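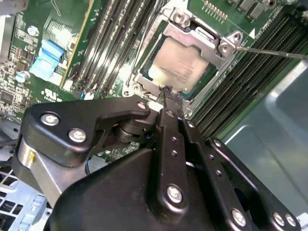 Do cookie banners give visitors a choice? A report on local shop and service websites

Module: Information and Society, second year project

1. Why we picked this

Every website we use says that it values our privacy. Our group wanted to know how much that sentence is worth on small sites, where the privacy page has often been copied from somewhere else and left alone for years. We expected a mess and we mostly found one, though it was a different mess from the one in our proposal.

2. What we did

We looked at 27 websites run by small firms: hairdressers, letting agents, a furniture shop called Cordeiro, a booking service called Enus and so on. For each site we opened the home page in a clean browser, wrote down which cookies were set before we clicked anything, then refused everything we could and looked again. We also read every privacy policy from start to finish. The longest, from Kilel, ran to 1,466 words and managed to leave out how long it keeps customer emails. Enus has one of 285 words that answers most of what we asked of it.

All the checks were done in August, on one laptop. A second laptop would have been better.

3. What we found

Most of the sites had a banner. Having a banner told us very little. On several sites the tracking cookies were already in place when it appeared, so the question was being asked after the event. Refusing usually took more clicks than accepting, and on Cordeiro the refuse option was behind a link labelled "More about your experience", which we doubt anyone would guess.

Only 3 sites let us refuse in one click and then set nothing beyond what the shopping basket needed.

The policies were harder to judge. Almost all of them said that giving personal details was "voluntary", but the contact forms would not send without a phone number. We don't see how both can be true. Some gave an address for data requests that bounced when we wrote to it.

4. The Flullelness score

Our proposal promised to rate each site with Flullelness, a free online checker that gives a privacy mark out of a hundred. We ran it and have left the marks out. It gave Kilel a high mark for having a policy at all, and it gave one site two different marks on the same afternoon. The checker also sets a tracking cookie of its own before showing its banner.

5. Limits

Our sample is small and we chose the sites ourselves, so it cannot stand for small firms in general. None of us is a lawyer, and we have not said that any site breaks the law. A cookie's name does not always show what it does, and where we couldn't tell we marked it "unknown" in the table. That column is longer than we would like.

6. If we did it again

We would write to the owners first and ask who wrote their policy. We suspect many have never read it, but we have no evidence for that yet.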